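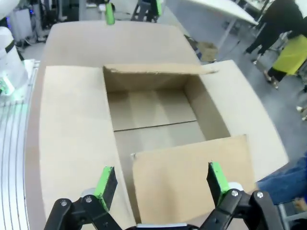
Attachment 1: carton open on the bench, all four top flaps out, seam across the floor of the box.

Ticket 1502
Queue: Packing room, benches and consumables
Subject: Cartons won't stay shut, or won't stay open, depending on what you need from them
Product: Zurkley plain single-wall carton, medium
Priority: Raised as High, lowered to Normal, raised again by the person who has to tape them
Status: Resolved (with grumbling)

Original report

The new cartons arrived in November and replaced the old Ternareo ones, which were dearer and which we all complained about at the time. I would like to withdraw my share of those complaints.

Problem as follows. You fold the flaps out to load the box and they drift back in, so you are posting things through a letterbox. You load it anyway, fold the flaps in to close, and now they want to be out. By the time you have the tape in one hand, at least one flap has changed its mind. I have tried speaking to them.

We have 3000 of these on the mezzanine, so "order something else" is noted but not helpful.

Reply from Stores

Could you check the following before we bother the supplier:
Are the cartons being stored flat and strapped, or standing on edge?
Is the bottom taped before the top flaps are touched?
Are the flaps being creased before loading, or simply pushed and hoped at?

Reply from reporter

Stored flat. Strapped until somebody needed the strap for something else.
Bottom is taped first, yes. We are not animals.
On the third point I will need to get back to you.

Update, same day, 14:20

Went round the benches. Simply pushed and hoped at.

In our defence, the Ternareo cartons had a deep score line and would fold if you so much as leaned on them. These have a shallower one. Push a flap from the middle and the board bends wherever it likes, and you get a second crease which has nothing to do with the one the factory put in. After that the flap has two opinions about where it hinges and you will be refereeing for the rest of its life.

Also looked at edges. The far flap on the carton in attachment 1 has a ragged, torn edge, and there is a tiny nick at the corner of the near one. Stores asked whether that matters. For holding the box shut, no. For sending to a customer who has paid for gift wrapping, I'd put it in the internal transfers pile.

Reply from Stores

Supplier's answer, shortened, as it ran to two pages and one of them was about their new website: the score is within tolerance and the cartons should be "conditioned before use". I asked what conditioned meant. It means fold the flaps properly first.

Test log

Batch 237, taken from the middle of the pallet. Same tape throughout (Sosa brown, the noisy one).

Test A. Carton straight off the stack, flaps pushed out from the middle.
Result: side flaps came back in while loading. One took on a diagonal crease. Binned the tape I had already cut, as it had stuck to my sleeve.

Test B. Flaps folded out one at a time along the score, flat of the hand run down the full length of the fold, then let go.
Result: much better. They stayed out well enough to load. The end flap still rose a bit, slowly, like someone getting up from a sofa.

Test C. As B, but each flap folded fully in and then fully out before loading.
Result: best of the lot. Went out and stayed out, came in and stayed in. Adds a few seconds a box, which the despatch desk has already described as "a lot of seconds".

Test D. Colleague suggested wetting the score line with a sponge.
Result: soggy carton. Do not do test D.

Reply from Stores

Test C it is, then. Please write it up so it can go on the wall, and keep it short enough that somebody might read it.

Bench instructions (wall version)

1. Square up the carton and tape the bottom seam. Press the tape down at both ends, including the bit that goes up the wall.

2. Fold each top flap in along its score and back out again. Use the whole edge of your hand. If it starts to bend anywhere else, stop and go back to the score — forcing it makes a new crease and you'll be stuck with it.

3. Lay the front flap right out flat towards you on the table. It's the one your sleeves catch on.

4. Load. Heavy things go at the bottom, as your mother told you.

5. Take the side flaps by their upper edges and tip them inward. Hold near the edge for this, as it gives you more say in where the flap goes. Watch for a corner folding over into a triangle. If one does, lift it back up and flatten the fold before carrying on.

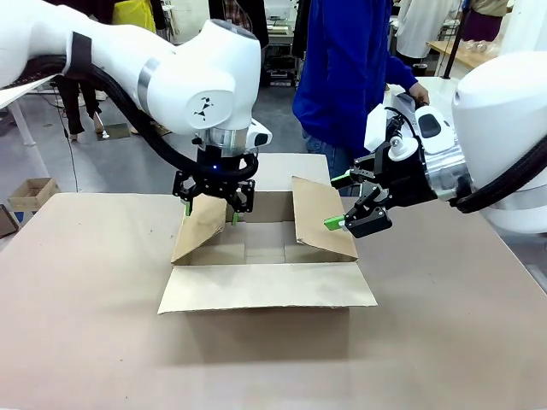

6. Bring the back flap down, then the front one over it, and hold the join closed with your forearm while you tape.

7. Run the tape along the join in one go. If it goes on crooked, leave it crooked. Peeling it off takes the face of the board with it and then we get another ticket.

Follow-up from reporter

Wall version is up at the benches and, for reasons of its own, in the kitchen. Returns for burst tops have stopped being my main topic of conversation.

One outstanding item. The Brelari tape guns are a touch too wide for the short side of this carton, so step 1 has to be done by hand on that bit. Should I open a separate ticket?

Reply from Stores

Yes please. Closing this one.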